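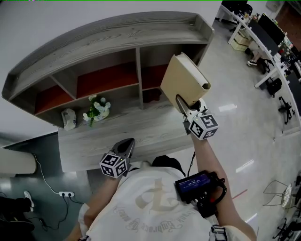
Frequently Asked Questions: The Curved Desk and Open Bookshelf in the Mamville Reading Room

The following answers concern the gray desk and bookshelf in the Mamville Reading Room. They apply to members, visiting readers and staff alike. Questions about borrowing, membership cards and printing are covered on their own pages.

Which shelf does this page refer to?

It refers to the gray wood-grain bookshelf that stands on the desk with the curved front edge. The fixed wall shelving in the Betancur Room is governed by separate rules, as is the children's collection on the upper floor.

May I place books on the shelf myself?

Yes. Any reader may return a book to the shelf after use. Books should stand upright with the spine facing outward. A book that is too tall for its compartment may be laid flat, provided that it does not extend past the front of the shelf. Please do not place a second row of books behind the first.

How are the compartments arranged?

The upper compartments are intended for hardcover books in current use. The lower bays are intended for boxes, folders and oversized volumes. No compartment is assigned to an individual reader, and name labels should not be attached to the dividers.

Why is the shelf so often nearly empty?

The shelf is a working shelf and does not hold a permanent collection. Books are placed there while a reader or a study group is using them, and they are returned to the main stacks when the work is finished. At the close of each month the staff clear whatever remains. Readers who need a title kept for longer should complete a hold slip at the front counter. A hold lasts 17 days and may be renewed once.

Is there a limit on the number of books I may keep there?

Each reader may keep up to eight books on the shelf at one time. Study groups registered under the Komidcombe program may keep up to 40 books, spread across the desk shelf and the group cart. The limit does not include notebooks or a reader's own papers, although these should be taken home at the end of the visit.

What is the correct way to take a book down?

Grip the book by both sides of the spine, at the middle of its height, and draw it straight out. Pulling on the top of the spine weakens the binding, particularly on older hardcovers. If the book is tightly held by its neighbors, push the books on either side back slightly and then withdraw the one you want. Report tight shelving to the counter so that the row can be thinned.

May decorative objects be kept on the desk and shelf?

A small number of decorative objects are permitted. The potted plant with white flowers belongs on the desk surface in front of the shelf, where it does not take up space needed for books. Containers and closed boxes may be kept inside the compartments. Objects made of thin glass, candles and anything with a strong scent are not accepted.

Readers who wish to donate an object should speak with the staff before bringing it in. The Reading Room cannot store items that are declined.

Who looks after the plant and the dried flowers?

The staff do. Readers are asked not to water the plant, move it to another room or turn its pot. The vase of dried yellowish flowers on the tall round cabinet should never be filled with water. Dried stems break easily, and the vase should be lifted only by staff when the top of the cabinet is dusted.

May I leave personal belongings on the desk?

Belongings may be placed on the desk while you are seated there. They should be removed whenever you leave the room for more than a short break. Items left overnight are taken to the front counter and held there until July of the following year, after which they are given to the Cika thrift shop. Food containers are discarded the same day.

Bags should not be left on the floor under the desk. The space beneath it is needed for the chairs and for sweeping.

How should the desk and shelf be cleaned?

Use a soft cloth, slightly damp, and wipe in the direction of the grain. Dry the surface with a second cloth. Begin with the raised edge at the top of the shelf, continue through the compartments and finish with the desk itself, so that dust falls onto surfaces that have not yet been wiped. The reddish panels at the back of the upper compartments should be cleaned with a dry cloth only. Spray cleaners, furniture polish and rough sponges are not to be used on any part of the furniture.

Books must be removed from a compartment before it is wiped. They should not go back until the surface is fully dry.

May the furniture be moved?

No. The desk, the bookshelf and the round cabinet remain in their present positions. The curved edge of the desk leaves a passage for readers using wheelchairs and walkers, and that passage must stay open during all hours of operation. Chairs may be moved as needed and should be returned to the desk before you leave.

Can the desk be reserved?

The desk may be reserved in blocks of two hours. Reservations are made at the front counter or by telephone and are held until 15 minutes past the starting time. A reader without a reservation may use the desk whenever it is free, but should be prepared to give it up when the next booking begins.

What should I do if I find something out of place?

Books that plainly belong to the shelf may be straightened by anyone. Books with a call number from the main stacks should be brought to the counter and not reshelved by guesswork. If you are unsure where an object belongs, leave it where it is and tell a member of staff.

How should the desk and shelf be left at the end of a visit?

Books still in use are to be standing in an upper compartment. Boxes are to be closed and placed flat in a lower bay. The desk surface should be clear apart from the items that are kept there permanently. Pencil shavings, paper scraps and used sticky notes go in the bin by the door – please do not brush them onto the floor.

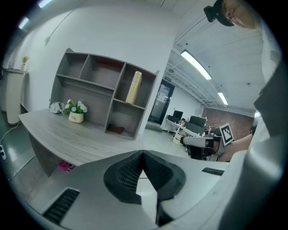 Tzu-hsuan Yang writes that the rule on boxes is hard to follow when a study group arrives with more than one, and asks whether a second box could be stored in an upper compartment between meetings.

The request is a reasonable one. A closed box may be kept in an upper compartment overnight if both lower bays are in use. It should carry a slip with the name of the group and the date of the next meeting. Boxes without a slip will be moved to the cart.

Are children permitted to use the shelf?

Children may use the shelf when accompanied by an adult. The adult is responsible for seeing that books are handled with clean, dry hands and that nobody climbs on the chairs to reach the upper compartments. A step stool is available on request.

How do I report damage?

Loose dividers, scratches, stains and chipped edges should be reported at the front counter on the day they are noticed. Please do not attempt a repair with tape or glue. Damaged books are also to be handed in at the counter, together with any loose pages, and should not be put back on the shelf.

Whom do I contact with a question that is not answered here?

Questions may be left in writing at the front counter of the Mamville Reading Room. Replies of general interest are added to this page.

Last revised: 2022-11-20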